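Cleaning Out the Craft Table, Finally

October 12, 2025

So I've been putting this off since April. Every time I walked past the big table in the back room I'd do that thing where you sort of look at the ceiling until you're through the door. It had wrapping paper on it, two half-finished cushion covers, a bag of buttons my aunt gave me, a shoebox of chargers for phones we don't own anymore, and underneath all that, in theory, a table.

The push came from Masanobu, who is staying with us for a bit and asked very politely if there was somewhere he could spread out a jigsaw. I said of course! And then I went and stood in the doorway and had a little think about what I'd just promised.

If you've read this blog for a while you'll remember the table. It's the one Troels and I covered a few winters back, when I got sick of scissors skating off the old varnish and onto the floor. We used a blue-grey carpety fabric, stapled underneath, and I still love it. Nothing slides. Pins stay where you drop them. The downside is that it holds on to every thread and crumb within a kilometre, and it shows which way you last brushed it, so it always looks a bit like a lawn someone has walked across. I've stopped fighting that.

Anyway, the clear-out. I gave myself one afternoon and a big pot of tea. I did the paper first (easy, most of it went straight in the recycling), then the fabric scraps, which took ages, because I kept holding up bits the size of a playing card and thinking they'd be perfect for something. Zhenhua was on the phone with me for part of it and her rule is that if you can't name the something, out it goes. I named quite a few somethings. She was not convinced by the doll's bathrobe.

The buttons I did sort, and yes, I counted them, I couldn't help myself. There were 201 when I tipped them out and 196 went back in the jar. Of the missing five, I kept two lovely green ones for the cardigan, and the other three were cracked and went in the bin. My aunt would approve, I think. She was ruthless about buttons.

The chargers went to Hjalti, who takes that sort of thing to the electronics depot when he goes into town. The cushion covers have gone into a drawer labelled "soon", and I don't want to hear a word about it.

Then a good going-over with the stiff brush, first one way and then the other, and a damp cloth for the stubborn fluff in the corners. I got some 2 hours in before I realized I'd let the tea go cold. Gaspard came in around then, had a look, and put snacks down on the clean table. Of course he did! I'd have been crosser if I hadn't been starving.
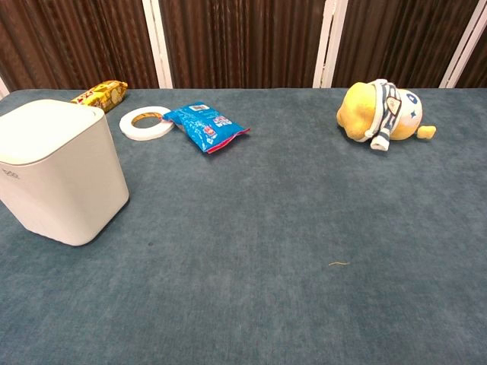

Filed under: Home & Tidying

I'm very taken with the little white bin, by the way. It has a lid, so the thread ends stay put instead of drifting back out every time someone opens the door, and it's happy standing right up on the table beside whatever I'm doing. I used to have a paper bag taped to the edge and it was a constant disappointment.

The roll of white tape has been promoted to permanent resident too. I use it for labelling, for picking up fluff (wrap it round your hand, sticky side out) and for marking hems when I can't find the chalk. As for the snacks, yellow packet and blue bag both, I make no promises about how long they'll be staying.

Masanobu starts his jigsaw tomorrow. It's a harbour with an awful lot of sky in it, and he's already asked whether the pieces will catch on the fabric. I told him to bring a tray. Next up is the cupboard under the stairs, if I can get the door open.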